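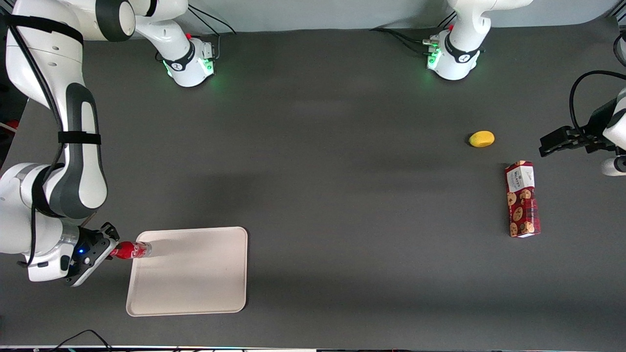
Right arm with the Coke bottle at the tray, left arm waiting on its side.

Two arm tray loading: planner keeps picking long swings near the tray edge
Reading time: 6 min

**ninetti_dan**

Posting the overhead view so everyone has the layout in mind. Two arms, bases next to each other on the same side of a dark table, one cream tray as the target. The task is to put grocery items on the tray. The right arm takes whatever is on its half, and the left arm takes the rest.

The problem is the last bit of motion with the bottle. The approach to the tray is fine. Then the final segment gets planned as a separate query, and in 14 of 955 logged runs the planner returns a path where the elbow swings out and the wrist comes all the way round to reach a pose a few centimeters away. It is collision free and it does get there. It is also slow and it scares people.

Setup: sampling planner, 2000 ms budget, shortcut smoothing after. Goal is given as a tool pose, IK picks the joint configuration. Attached object for the bottle is a cylinder. Tray is a thin box. The other arm is treated as a static obstacle at its current joint state.

What I have tried: a longer budget (no change), more smoothing passes (helps a little), a different random seed per query (moves the problem to other runs). Any ideas before I start ripping things out?

**kessler_m**

Your IK is flipping branches. You give it a tool pose, it has several joint solutions, and it hands back one that is far away in joint space. The planner then does what you asked.

Log the joint distance between the start state and the IK goal for every query and sort by that. I would bet your 14 are all at the top.

Fix is to seed the IK with the current joint state and take the closest solution. If you have a seventh joint it matters even more.

**ninetti_dan**

It is seeded with the current state already. I should have said so. But I will log the distance.

**halfstep**

Seeding doesn't guarantee closest. Depends on the solver. A lot of them run from the seed first, and if that fails or hits a timeout they restart from random seeds and return the first hit. So you get a near solution most of the time and a wild one once in a while, and that fits your numbers.

Check whether the solver tells you how many restarts it used. If it doesn't, set restarts to zero and see if those runs turn into plain IK failures.

**Rhys Cartwright**

I'd question the whole last segment. Why is there a sampling planner there at all? The bottle is lying flat in the gripper and already at the rim. From that pose you want a straight line in Cartesian space, in and down, then open. We stopped calling the planner for anything under 10 cm when we moved the Ivstead cell to two arms, and the strange motions stopped the same week.

Planner for transit, Cartesian servo for the final part. Keep a speed limit and a joint velocity check on the servo so it stops near a singularity.

**kessler_m**

I don't agree with dropping collision checks for the part of the motion that is closest to everything. The tray has a raised rim. With a bottle held sideways, the free end is a long way from the fingers, so a small error in wrist angle moves it a lot. A blind straight line is how you push the tray across the table.

**Rhys Cartwright**

I didn't say blind. You interpolate the line, solve IK at each waypoint seeded from the previous one, and check each waypoint against the scene. If a joint jumps more than a threshold between two waypoints, reject the line. You get collision checking without the random search.

**kessler_m**

OK, then we mostly agree. "Stop calling the planner" read differently to me. I would still keep the sampler as a fallback when the line is rejected.

**Rhys Cartwright**

And I wouldn't. If the line is rejected, back off along the approach and pick another place pose on the tray. Fallback to the sampler is how the long swings get back in — you just see them less often, and then they are harder to debug.

**orla_t**

Different question. How are you modeling the bottle in the hand? A cylinder centered on the tool frame is only right if the grasp was centered. Once the grasp point slides along the bottle, the free end in the model and the free end on the table are in different places, and then all of your clearance numbers near the rim are off.

We run perception again after the lift. One look from the fixed camera, fit the long axis of the object, update the attached shape. It costs a short pause. On clear plastic the fit is poor and we fit the label instead, then extend the shape by the known length. Your red label should be easy to segment against that dark table. The pale end will be harder once it is over the cream tray.

**ninetti_dan**

The cylinder is placed from the pick pose, no second look. And yes, the end of the bottle is the part we segment worst. The mask tends to stop where the label stops when it is over the tray.

**orla_t**

So do the second look before you get to the tray, while it is over the dark part.

**halfstep**

The other thing I would change is treating the left arm as static at its current state. That's fine while it is parked out at the side. But do you let both arms move at the same time?

**ninetti_dan**

Not yet. There is a lock. One arm moves, the other waits. The left one has the yellow thing and the Walkers box on its side, so it gets its turn after the right arm has released and retreated. I'd like to get rid of the lock at some point, the waiting is most of the cycle time.

**halfstep**

Don't remove it until the last segment is boring. With the lock gone, a wrist that takes the long way round is a wrist in the other arm's space.

When you do get there, split the lock instead of removing it. One for the tray area, one for the space between the bases. Arms can move freely on their own side and only have to ask for the shared regions. We took this from the Jirkia scheduler and simplified it a lot.

**pmo_lab**

Has anyone had luck with a learned policy for this instead? Seems like a lot of hand tuning for putting a bottle on a tray.

**kessler_m**

Yes and no. Ours is good at the grasp and worse than plain IK at the release height. It also doesn't give you a log that says why it did something, and that is what Dan needs at the moment.

**pmo_lab**

Fair. Ours was the other way around, release was fine and the grasp was bad on flat boxes. Might just be the demos.

**ninetti_dan**

Update after pulling the logs. Kessler and halfstep were both partly right. Of the 14 bad runs, 13 have a large joint distance between start and goal, and in all 13 the solver had used at least one random restart. The odd one out has a near goal and still a long path. I looked at the scene for that run and the attached cylinder was touching the tray box at the start state by a tiny amount, so the start fix-up had nudged the arm to a "valid" start first and planned from there.

So that one is orla's problem and not an IK problem.

Changes going in:

- restarts off for the last segment, a failure is reported as a failure
- interpolated line with a joint jump check, per Rhys
- second look over the dark part of the table, update the attached shape
- start fix-up disabled when an object is attached

I am leaving the sampler fallback behind a flag so we can compare.

**Rhys Cartwright**

Log which place pose it ends up using. If the first one gets rejected a lot, the trouble is in how you sample poses on the tray, and you will want to know before you touch the thresholds.

**orla_t**

What do you use for the jump threshold? We have it per joint. A single number was too loose for the shoulder and too tight for the wrist.

**ninetti_dan**

Single number right now. Will split it. I'll post again once there are enough runs to say anything, probably in October.

Related threads
Attached object shapes after regrasp
Halliday bridge drops joint states when both arms publish
Hand-eye calibration drift with a fixed camera
Per-arm or shared planning scene?
Ninetti tray task: logging format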